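I've been putting off writing about the Dilside bins because I wanted to give them a proper go first, and I'm glad I did, as my first week's opinion would have been a lot grumpier than this one.

Bit of background. I teach a making and construction club for kids, and we get through an awful lot of wooden blocks and sticks. For years they lived in plastic tubs from Sivico, the clear ones with the clip lids, and every one of those tubs eventually split down a corner. Then Marloes Postma, who runs the same sort of club two towns over, told me she'd moved everything into metal and wasn't going back. So in September I ordered a pair of the large grey Dilside ones, open top, no lids, and braced myself for the noise.

And oh, the noise! Tip a load of blocks into an empty metal bin and everyone in the building knows. I tried a bit of felt in the bottom and it lasted 7 days before it was a fluffy mess, so out it came. You do get used to it, or I have. Didier Lefèvre in the room below says he hasn't.

What I like best is the shape. The walls are sheet metal and they flare outwards, so you can get your whole arm in and see right down to the floor without your own shadow being in the way. With the straight-sided Sivico tubs the last few bits always ended up wedged upright in a corner and you'd be scrabbling at them with your fingernails. In these they mostly just lie flat on the bottom. Small sticks do still like to settle right up against a bigger block and then you have to nudge one away before you can pick up the other, but I don't think any bin is going to cure that.

Now the grumbles. The floor scuffs. Quickly! Mine had scratches almost straight away and now there are whitish worn patches where most of the blocks land, and there's a dark smudge on one wall that I've had a go at with washing-up liquid and a bit of bicarb and it hasn't shifted. If you want something that stays smart on a shelf, have a look at the Lukow range, they're coated and much prettier (and 25 quid dearer each, which is why I haven't got them). There are also little round bolt heads in the floor. I was sure they'd be a nuisance and they're a very small one, you just get the odd stick rocking on top of one.

I did look at the Coste bins as well, and they're lighter, but the sides flexed when I leaned on them in the shop and I know what my lot are like.

They're heavy enough when full that I don't lift them on my own any more. Empty, they're fine, just awkward, with nowhere obvious to put your hands. Handles would have earned them another star from me. As it is I'm giving them four out of five and I'll most likely order a third one after Christmas for the red and green pieces, which at the moment are all in together.
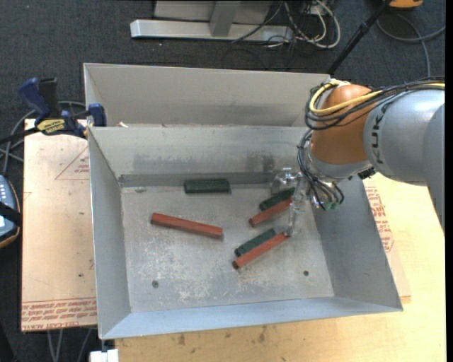
Oh, and if you do order, measure your shelf against the top of the bin and leave the base measurement alone. With the sides sloping out like that it takes up far more room up there than you'd expect, and I had to move two brackets and a coat hook before I could get my pair in one behind the other.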